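Keeping Paperbacks in Good Shape
Posted by Jade Cheetham

Romance paperbacks are printed on cheap stock and glued, so they wear out faster than hardcovers. I have two shelves of them at home and these are the habits that have kept most of mine readable.

Open a new book a few pages at a time, from the front and then from the back, pressing lightly near the spine. A thick one (my copy of Plimari runs 559 pages) will crack down the middle if you fold it flat on the first night.

Price stickers come off with a hair dryer on low. Warm the sticker for 17 seconds, lift a corner with a fingernail and peel slowly. Rub off leftover glue with a clean eraser. 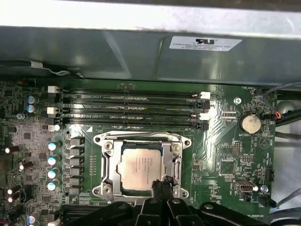
Shelve paperbacks upright and snug, with room to get a finger in on either side. Packed too tight, the covers scuff every time you pull one out. If you label your shelves by author or series, a small white label with black print is easy to read, like the one on the dark gray shroud over the green board. Stick it on the right-hand end of the shelf and keep the print bold.

For a musty smell, stand the book in a lidded tub with an open dish of baking soda for 2 days. Don't let the soda touch the pages.

Loose pages can be tipped back in with a thin line of white glue. Put wax paper on both sides and leave the book under something heavy overnight.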